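Giving up the car, six months in

January 1, 2018

Sold it in July. Bus to Burnlow every day since, the 33, which is late more often then not. Saved £766 so far, mostly petrol and parking. Knees better. Shopping worse.

Mornings are fine if I've got a podcast on. Evenings less so, standing room only, everyone's coat steaming. Headphones go straight on the mug tree when I get in or I'd never find them again.
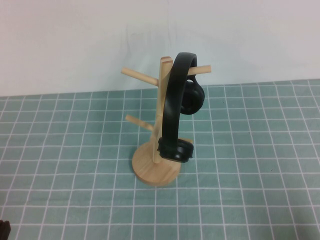 Next up

Bike, maybe. Saw one for £49, brakes a bit iffy. Will report back wehn it's warmer.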